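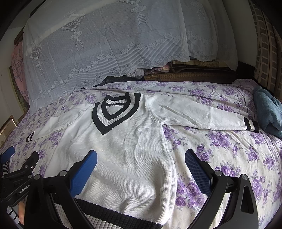 Liravdale — contrôle textile de la chambre, fiche 69
Contrôle du 18 août 2022, rempli par Jolán Hegedűs

1. Pull blanc à bordures rayées noir et blanc, posé à plat sur le lit. Encolure en V : régulière. Poignets : rien à signaler. Plis sur le devant : oui. La grille demande « état neuf ou usagé ». Entre les deux, aucune case, je laisse vide.

2. Étiquette d'entretien lisible. Oui, mais elle dit 30 degrés et la fiche Fabbri dit à la main. Je voudrais bien savoir qui a raison.

3. Linge de lit à fleurs violettes, couleurs stables au lavage. Coché « conforme » par le contrôle de février, sans test joint. Non vérifié, donc non coché.
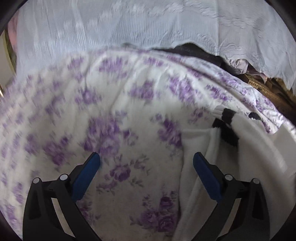
Natalina Vitale objecte que le test de février existe bel et bien, classé sous la référence 3063, et qu'il portait sur le violet des roses, pas sur le fond clair. Soit. J'attends de le lire.

4. Polaire blanche à taches noires, boulochage. Faible au toucher. Le barème Drumari va de 1 à 3 — trois degrés pour juger une matière pareille, c'est maigre. Je mets 1.

5. Tissus éloignés de toute source de chaleur. Distance au radiateur à mesurer, le mètre n'était pas dans la mallette. À reprendre.

6. Rangement à plat des mailles, jamais sur cintre. Consigne affichée, application à voir.

Avis : réserve sur les points 2, 3 et 5.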